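Feeding a Crowd Burgers Without Losing Your Mind, Your Lettuce or Your Security Deposit

Filed under: Kitchen Tips, Cooking for Too Many People

Every February the residents of Arnbridge decide that what the winter needs is a burger night, and every February somebody remembers that I own two coolers. This year there were 50 eaters, a rented kitchen with one working outlet near the stove, and a grill that had to stay outside where the weather was. I have now done this enough times to have opinions, and my family has asked me to put them somewhere other than the dinner table.

What follows applies to any crowd larger than you can shout at. Most of it also works for six people on a patio, though you will look a little overprepared.

Greens: dry them like you mean it

Wet lettuce is the chief cause of burger collapse. It slides, it drips, it takes the tomato with it. Wash your greens the night before, spin them, then spin them again after you've poured off the water and felt proud of yourself. Lay them on a clean dish towel, roll the towel up loosely like a sleeping bag, and put the whole thing in the fridge.

In the morning, move them to a lidded container with a folded paper towel at the bottom. Change the paper towel if it feels damp. Keep tender leaves apart from sturdy ones, as the tender ones give up first and will try to bring their neighbors along.

If your greens have wilted anyway, ten minutes in a bowl of ice water will bring most of them back. Anything slimy goes to the compost, and no speech about how it was fine yesterday will change that.

Put the greens out late. They can wait in the cold while people find their chairs. I like two kinds, one mild and one with some bite, side by side in the same box so that guests can ignore whichever one is good for them.

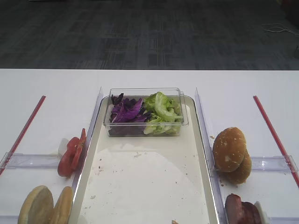 Rafferty Kincaid wrote in to say that I'm wrong about the paper towel at the bottom and it belongs on top, under the lid, where the condensation collects. He has been doing it that way for years and his arugula makes it to the second week. I tried it. I now put one at the bottom and one at the top, and I would like it noted that this makes both of us right and costs me twice as much in paper towels.

Tomatoes: slice, salt, walk away

Slice them a little thicker than looks elegant. Thin slices tear and then you're serving tomato confetti. Use a serrated knife, even a cheap bread knife, and let the teeth do the work.

Lay the slices on a rack or on paper towels, salt them lightly, and leave them for fifteen minutes. Blot the tops before serving. You'll be alarmed at how much water comes out, all of which had been planning to end up in somebody's bun.

Whole tomatoes that still need ripening stay on the counter, stem side down. Cut ones go in the fridge, wrapped. I know people who refrigerate everything the minute it comes home, and I've eaten at their houses.

Onions, briefly

Cut them in rings and soak the rings in cold water for ten minutes if your crowd includes children or anyone on a first date. Drain well. Then dry them, with all the vigor you brought to the lettuce.

Patties: cold hands, thumbprint, hands off

Keep the meat in the fridge until you're ready to shape it. Handle it as little as you can. A patty that has been squeezed and patted into a perfect puck will eat like one.

Make each patty wider than the bun by the width of a finger, then press a shallow dent in the center with your thumb. The dent keeps it from swelling into a softball. Salt the outside right before it hits the heat and not an hour earlier, or you'll get something closer to sausage.

Stack raw patties with squares of parchment between them. Cut the squares ahead of time. I once tried cutting parchment with ground beef on my hands and had to throw out the roll, the scissors' good name and a drawer pull.

Cook ground beef to 160 degrees in the middle, with a real thermometer, and go in from the side so the probe reaches the center. Poking it with a finger and nodding wisely is a fine technique for people who are only poisoning themselves. Clean plate for cooked meat, separate plate for raw, and the two plates should look different enough that your brother-in-law can tell.

Let the patties rest a couple of minutes before they go near bread. If you have to hold them longer, a covered pan in a low oven with a splash of beef broth will do. They should stay at 140 or warmer. Nallovier, the place I rent equipment from, will lend you a warming cabinet the size of a phone booth for 90 dollars. I have stopped falling for it.

Building them in a line

Somebody has to decide whether burgers are assembled by the cook or by the guests. Let the guests do it and each burger takes as long as a home purchase. Do it yourself and you will hear from the pickle people. I split the difference. We build the basics and the guests finish with sauce and grievances.

Set the line up in the order things go on, starting from the bottom bun, and keep it all within reach of one person standing still. If you catch yourself taking a step, move something closer. Shallow trays beat deep bowls every time, for you can see what's running low and nobody has to go digging.

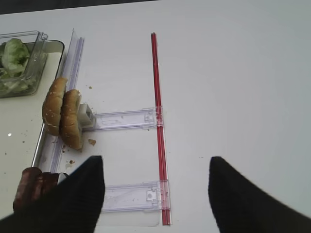

A patty by the tray, ready for the line.

My own stacking order, bottom to top, is bun, sauce, greens, patty, cheese if any, tomato, onion, bun. Greens under the meat catch the juice before the bread does. Lyle Van Dusen puts his on top and calls mine upside down. He is welcome to build his own, and does, at length, while a line forms behind him.

Give each topping its own utensil and wipe the handles now and then. Put a spare set of tongs somewhere only you know about, as the first set will leave the building with a guest who was just going to turn one thing over.

Cheese, while we're here

Put it on in the last minute of cooking and cover the patty. A metal bowl turned upside down works as well as the lid they sell for the purpose. Take the slices out of their stack before you start and fan them a little, or you'll be picking at the corners with greasy fingers while everything overcooks.

Buns: toast them, and handle them like paperwork

A plain bun soaks up whatever it touches. Toasting the cut face gives it a crust that holds off the juice for long enough to get a burger from plate to mouth. Thirty seconds on a medium griddle with a thin scrape of butter is plenty. Mayonnaise works too and browns more evenly, whatever your relatives say about it. Hold a bun by the rim, up and down like a record you're taking out of its sleeve, and only let go once it's over the tray, the way the round slice is being held in the next picture down. Thumbs in the soft part leave dents that the sauce will find.

Slice unsliced buns the same day, with that bread knife from the tomatoes (wash it first). Frozen buns thaw best in their bag on the counter. If you open the bag to hurry them, you'll have something to grout a shower with.
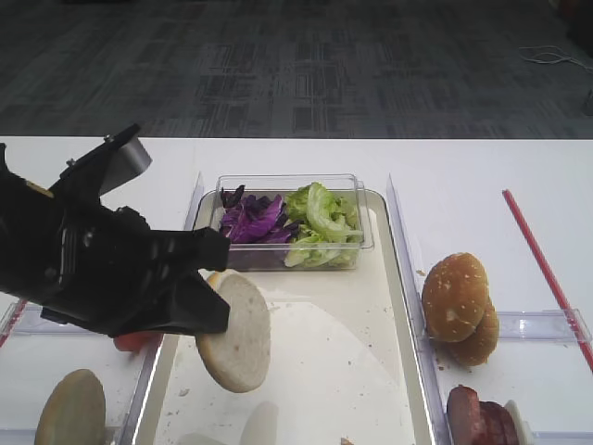
Crumbs are the tax you pay on all of the above, and they go everywhere, including into the cheese, your sleeves and the rental agreement. The best defense is a big tray with something of a rim under the whole bun operation. A large cream-colored one like this is handy on a white table, and if you keep the bun just above it while you work, most of the mess lands where you can carry it to the sink. Whatever escapes, sweep it up dry before a wet cloth goes anywhere near it. Wet crumbs turn to paste and paste turns to Thursday's problem, or whatever day you were hoping to have off.

Cleaning up

Start a sink of hot soapy water before the first burger goes out. It's the one tip I was given by my mother that I've never found a reason to argue with.

For baked-on grease, sprinkle baking soda on the pan, cover it with hot water, and leave it until you've had your own dinner. A plastic scraper will lift most of what's left. I use a Lutum one that came free with something and has outlived the something.

Clear plastic containers that smell of onion want a paste of baking soda and water, left on overnight with the lid off. Tomato stains fade if you set the container in direct sun for an afternoon. In February, in Arnbridge, that means you'll be doing it in May.

Pour no fat down the drain, ever. Let it set in an old can and put the can in the trash. The landlord at the hall on Montoya has the plumber's bill for 3,161 dollars taped up over the sink, with the total circled. It has done more for public behavior than any sign I've seen.

Leftovers

Store the parts separately. Patties keep three or four days in the fridge and reheat well in a covered pan with a spoonful of water. Buns go back in the freezer. Cut tomatoes go into tomorrow's eggs. Dressed salad goes to whoever dressed it.

Leftover greens that never left their box can be swapped onto a fresh paper towel and used for lunches through the rest of the week. Top or bottom, take it up with Rafferty.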